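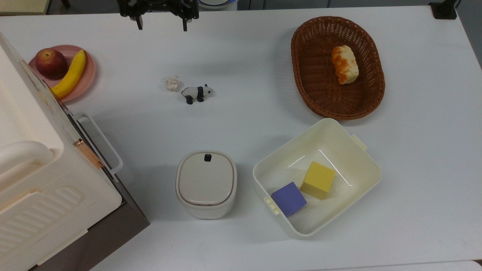

Boyang Wan
June
7 min read

Session notes, collecting demonstrations. Typed up fast, fix your own copy where I've mangled it.

Where we left off: policy = function from what the robot sees (plus joint readings) to what it does next. Imitation learning = fit that function to recordings of a person driving the arm. So the recordings are the whole game. Today is only recordings. Training is next time, don't jump ahead.

Terms, quickly

Episode: one attempt at one task, start to stop. Everything logged, camera and joints and gripper opening.
Instruction: the sentence attached to the episode. "Put the panda in the basket."
Scene: what's on the table before you touch the controls.
Reset: putting the table into a new scene. Takes longer than you think, budget for it.

The set we work from is called Karakaya. 761 episodes as of this morning, 231 of them held back for testing. Please do not train on the 231. Last year's group did, got lovely numbers, had to redo the whole writeup.

Choosing the scene

Mixed table. Food, toys, containers, something big that gets in the way. If the only thing on the table is a banana, the policy never has to read the instruction, it just goes to the banana. Call this the one-object problem, it'll be on the worksheet.

With an apple and banana sharing a plate, "pick up the apple" means something. The arm has to pick the right one and come in without shoving the other. Same with two cubes in one bin, yellow and blue. The words have to do some work.

Also want different kinds of grasp in one scene:
- rigid and small (foam cubes are a bit soft, close enough)
- round, rolls away (apple)
- long, curved, direction matters (banana)
- crumpled paper, no fixed shape, never the same twice
- thin or awkward, e.g. a figurine lying on its side

Paper is the one people skip. Don't skip it. Two fingers on a paper wad is a good test of how you use the gripper force setting, and operators who only practised on cubes squash everything.

Containers: use more than one kind. Open bin, basket, plate, something with a lid. Each has its own height of wall and the arm needs to learn clearance. A drop over a plate and a drop into a deep bin are differnt motions even if the sentence is nearly the same.

Starting pose

Gripper open, clear of the table, near the far edge. Then move it a bit between episodes. Small changes only. If every episode starts from exactly the same spot the policy is lost the first time it finds itself anywhere else (remember compounding error, the Brernley plot with the fan of lines).

Leave some bare table. Tempting to fill it all up. You need places to put things down, and "move the panda closer to the bin" is no use if there's no gap to move it across.

Driving

Slow, steady, no showing off. Pauses are poison. You stop to think, the log says "stay still in this state", and the policy learns to stay still in this state. Plan before you press start.

If you miss the grasp: back off a little, try again, keep the episode. Recoveries are worth having. If you knock something to the floor: stop, mark it failed, keep the file, reset. Never delete. The Cindbridge sheet has the codes for failures, use those and don't make up your own.

Instruction gets written BEFORE the episode. Writing it after, you describe what you did instead of what was asked, and the misses quietly turn into successes.

Vary the wording too. "Bread", "bread roll", "the roll in the basket". All fine so long as only one thing on the table fits.

How many

Some 300 per group by the end of the block. Split across tasks, not all on the easy one. I check the spread before I check the total. Change the layout every few episodes, swap at least 2 objects, turn a container. Nudging one cube a finger's width isn't a new scene.

Before next session

Read the Firkgate handout up to the part on action chunking.
Write ten instructions for a table like ours, at least four involving a container. Mark any that could mean two things and rewrite them.
Bring your failed episodes as well as the good ones, we'll go through a handful on the big screen. Operator initials in the log please, half of them were blank last time.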